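## 4. Preparación de la habitación y puesta en marcha

Esta sección es para el humidificador Vosteo de dormitorio, modelos con depósito grande y con depósito pequeño. Lea todos los pasos antes de conectar el aparato a la corriente.

### 4.1 Antes de empezar

Necesita una mesa baja o un estante firme, un paño seco y agua limpia. Si el agua de su zona es muy dura, use el filtro Unon, que se vende aparte.

1. Saque el aparato de su embalaje y retire las cintas de protección del depósito y de la boquilla.
2. Guarde las piezas pequeñas (tapón, cepillo, junta de repuesto) en una caja abierta de cartón, para tenerlas juntas durante la instalación. Puede ser cualquier caja de casa. 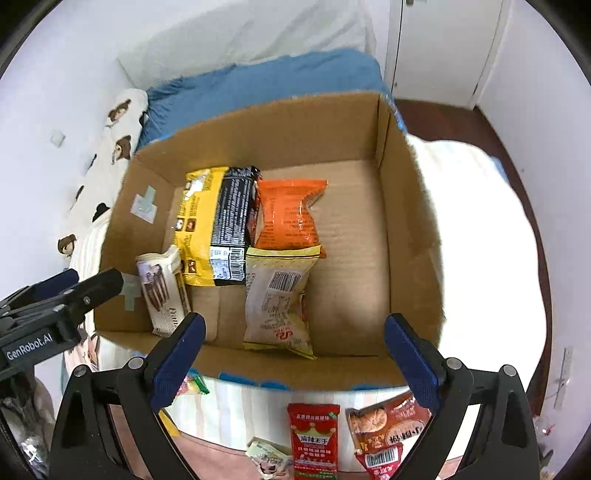
*Fig. 7. Caja de cartón abierta, con paquetes de aperitivos.*

3. Enjuague el depósito dos veces con agua fría. No use jabón ni lejía en este paso.
4. Seque la base con el paño. El conector eléctrico debe estar completamente seco.

> **Nota:** Si falta el tapón o la junta, no ponga en marcha el aparato. Diríjase a la tienda Vonow donde lo ha comprado e indique el código de repuesto 3400.

### 4.2 Elegir el lugar

1. Coloque el aparato a una distancia mínima de 60 cm de la cama y de la pared.
2. Dirija la boquilla hacia el centro de la habitación. La niebla no debe caer sobre la almohada, la manta ni la ropa.
3. Compruebe que el cable no pasa por debajo de la cama y que no se puede pisar.
4. Aparte de la salida de niebla los cartones, los libros y los alimentos envasados. El cartón absorbe la humedad muy rápido y pierde su forma.

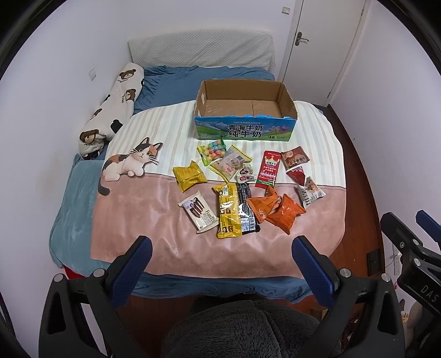 ### 4.3 Primer encendido

1. Llene el depósito hasta la marca MAX y cierre el tapón hasta oír un clic.
2. Ponga el depósito en la base, sin forzar.
3. Conecte el enchufe y pulse el botón de encendido durante tres segundos. La luz verde queda fija.
4. Seleccione el nivel 1 y deje funcionar el aparato con la puerta entreabierta.

El sensor Beddoe mide bien con temperaturas entre 18 y 23 °C. Fuera de estos valores, la humedad de la pantalla puede no ser exacta.

**Precaución:** No mueva el aparato con el depósito lleno. Desenchufe siempre antes de rellenar.

**Precaución:** Si aparecen gotas en el suelo o en los muebles, baje el nivel y ventile la habitación.

Para la limpieza semanal, consulte la sección 5.

Revisión del texto: 27 de julio de 2019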